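4.2 Rules for recording with the hand-held gripper

Read this section before the first recording of a shift. It applies to all Witel hand-held units, used singly or in pairs.

1. Check that the finger pads are clean and seated fully on the jaws.
2. Open and close the jaws 3 times with nothing between them.
3. Clear a work area 70 cm wide. Keep cords and drinks out of it.
4. Start the recording, then wait for the tone before you move.

Note: Fixed furniture may stay in view. Do not rearrange a room between takes.

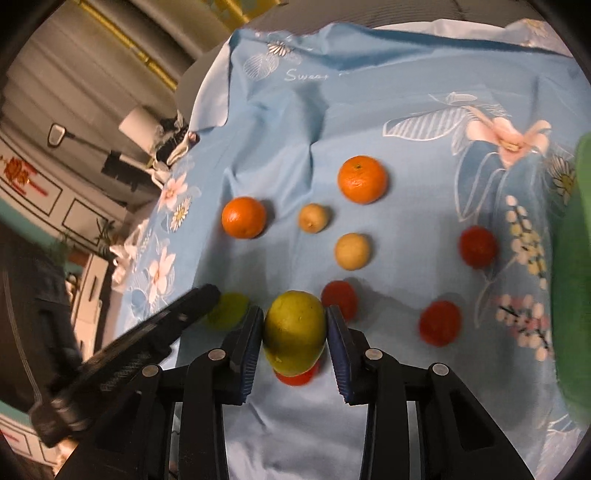 Grip force is the most common cause of rejected takes. Close the jaws only until the object stops slipping, then hold that opening while you lift. With round or oval items, bring one pad in on each side, as with the yellow-green fruit held over the blue floral cloth. Where other fruit lies close by, lift straight up before moving sideways. A creased cloth is allowed – do not smooth it during a take.

5. Set the object down before you open the jaws. Do not drop it.
6. Stop the recording with both hands still.

Caution: Keep fingers away from the linkage arms and pivot pins while the jaws are moving.

Caution: Do not record with food that is split or leaking. Wipe the pads after every session with fruit.

Replace the pads after 1000 grips. See 4.3 for pad removal.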